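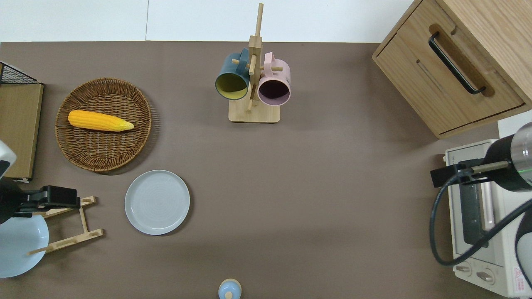 急招。厨房整理+备餐助理，早班为主，人手真的缺，看到就可以发消息。已经投过简历的不用重复投，我这边都留着。

**先说干什么**

- 备餐：玉米、土豆、豆角这类，剥、洗、切、装盘。玉米最近量大，六月更大
- 餐具归位：盘子、杯子、藤编托盘，用完洗完回原位
- 杯子上架。木头杯架，一根立柱带小横杆的那种，杯把挂上去，别硬塞
- 小烤箱日常清洁，烤网、玻璃门、旋钮周围
- 台面擦干净，每个时段结束都要擦
- 补货，登记，缺什么写在本子上

不用炒菜。炒菜有人炒。不用端盘子，也不用收银，前面的事跟你没关系，偶尔忙疯了喊你递个东西除外。

**地方**

Gouveia 餐具工作室后面的公用厨房，Clirnlow 楼一层，从侧门进，正门早上不开。地铁口出来走路 8 分钟。电动车可以停院子里，别停消防通道，上个月有人被拖走了，找我也没用。

工作室前面卖杯盘和木器，后面厨房给烹饪课和小型聚餐用。所以厨房里的东西一半是拿来用的，一半学员会拿起来看，看完问多少钱。你不用会卖，但是东西要摆得像样，杯口不能有水渍，盘底不能有油。

**时间**

早班：早上 7 点半到下午 1 点
下午班：下午 2 点到 6 点半，课多的时候才开

每周至少能来 5 个早班。只能来两三天的先别投，排班排不过来。学生可以，但是考试周要提前说，临时请假我真的没办法。

试工一个早班，有工资，当天结。试完双方觉得行就签，不行也没事。

**钱**

每小时 30 元，试工同价。早班管一顿饭，就吃当天课上备多的菜，经常是玉米排骨汤。不吃排骨的自己带，冰箱有格子。下午班没有饭，有茶水和面包。

做满一个月，店里餐具内部价。次品架上的杯子可以挑一个带走，每人一个，不要拿两个（说的就是之前某些人）。

每月 10 号发上个月的，打卡里，不拖。

**希望你**

- 手稳。杯子多，挂着的、摞着的都有，赶时间也不能哐哐放
- 有健康证，没有的话录用以后一周内去办，费用凭票报
- 能站一上午
- 能搬一箱盘子，重的有小推车
- 听得懂普通话就行，口音无所谓
- 手机能收微信，排班都在群里发

有餐饮经验当然好，没有也行，第一周有人带。家里收拾得利索的人往往上手快，年龄不卡，五十多岁的阿姨叔叔也欢迎。

过敏的请提前讲：洗洁精、乳胶手套、坚果。手套可以换丁腈的，别忍着不说。

**几条规矩，先看完再决定**

1. 藤编的东西不进洗碗机，也不泡水。湿布擦，马上晾。泡坏过，很贵
2. 浅色盘子和深色盘子分开摞，中间垫纸
3. 两色釉的杯子，里外颜色不一样的那几款，用软海绵，不许用钢丝球
4. 烤箱没凉透不要擦，机身上的警示标签不要撕也不要用力蹭
5. 木台面、木杯架不放湿抹布。放一晚上就一个印子
6. 抽屉关到底。开着半截的抽屉撞人膝盖
7. 打碎了直接说，写在本子上，不扣钱。藏起来不说，那就另说了

玉米须和玉米皮单独放，楼上 Mumov 的人要拿去堆肥，他们上午 11 点下来收，桶在后门边。别跟塑料袋混一起，混了他们要重新挑，然后来敲我门。

**早班大概是这样**

7 点半开门，烧水，看当天的课表。课表贴在墙上，写着几个人、做什么菜、用哪套餐具。照着配：托盘、盘子、杯子，一人一份摆上台。食材从冷柜拿出来，该洗的洗。9 点半学员进来，那之前要弄完。上课的时候你在后面水池这边，有脏的就收，有缺的就补。中午下课，收台，洗，归位，吃饭，擦台，走人。

课少的日子会盘一下库存。现在登记在册的餐具是 3,814 件，数字是系统里的，跟架子上的对不对得上另讲，来了正好一起对一遍。对库存那几天会比较烦，先打个预防针。系统叫 Ziltov，手机上装，扫一下码就行，不难，就是偶而闪退，闪退了重开。

**谁带你**

厨房这块归 Sadao Noguchi 管，野口师傅，中文没问题，说话快，没听清就再问一遍，他不会烦。排班、工资、请假找我。东西放哪里听他的，他说左边就左边，别自己改，改了第二天大家都找不到。

**怎么报名**

微信或短信都行，请一次写清楚：

- 怎么称呼
- 能来哪几个早上
- 最早哪天可以试工
- 有没有健康证
- 以前做过什么，一两句就够

不用做简历，不用照片。只发一个“在吗”的我可能漏掉，消息太多。电话上午基本接不到，在上课，下午 2 点以后再打。也可以直接来侧门找野口师傅留个条，但是别挑 9 点半前后来，那会儿正乱。

招 2 个早班，1 个下午班。早班招满我会在帖子最上面改成“已满”，没改就是还在招。收到都会回，最晚隔天回。

**补几句，有人问过的**

住宿没有。附近合租的多，可以帮你问问，不保证。

鞋子穿防滑的，拖鞋凉鞋不行。围裙店里发，两条换着洗，离职的时候还回来。

长头发扎起来，戒指手链摘掉，会刮釉。指甲剪短。

课上能不能跟着学：可以听，手上活别停。淡季有空位的时候员工能免费上一节，自己跟野口师傅约。

能不能带小孩来：不行，烤箱和刀都在外面，不安全。

两个朋友一起来可以，分开试工，一起来一起走的排班不敢保正。

先这样，想到再补。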